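Dennis Rashidi would like a robot to clear up after him. He has wanted this since last February, when he read that hobby arms had become cheap enough to put on a workbench, and he has given the idea most of his evenings since. I went to see it with low hopes, having watched plenty of home-built arms wave at plenty of visitors.

The project is called Drurkik, a name he declines to explain. It lives in the shared workshop at Pestthorpe, where members pay 40 dollars a month for a bench and the right to complain about the heating. Rashidi built the enclosure first, out of aluminum extrusion, then papered the walls with black and white waves. Plain walls gave him poor results, he says. He has no measurements to back that up, and when I pressed him he changed the subject to corner brackets.

His pitch is simple enough. Household clutter is soft, shiny and badly stacked, and a machine that can only lift blocks is no use in a home. So he feeds it bags, rope, picture frames, whatever turns up. Fair enough, but a hard test is only worth something if somebody writes down the score.
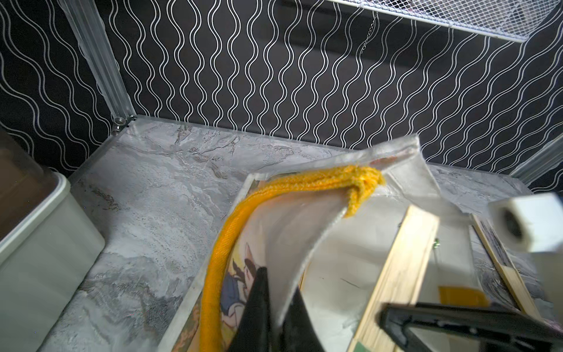
Rashidi does keep a log, to his credit. He showed me a page of it: 30 tries at lifting a bag by its edge, 5 marked as good. "Good" means the bag went up and stayed up until he told the arm to let go. Putting it somewhere useful is a separate column, and that column was blank.

Clear plastic is the worst of it, he told me. It folds when you want it flat and throws light back at the camera. Obradović, who has the next bench and builds furniture, thinks the whole thing should be a box with a lid. "I can clear that floor in 30 seconds," she said, without looking up from her clamps.

The control software is Sarkov, a package put together by another member and patched so often that two of its menus do the same job. It crashed once while I was there. Rashidi restarted it with the calm of long practice and went on talking about fingertips, which he wants to remake in something grippier.

I asked when he'd trust it in his own apartment. He said summer, then said he'd said that last year too.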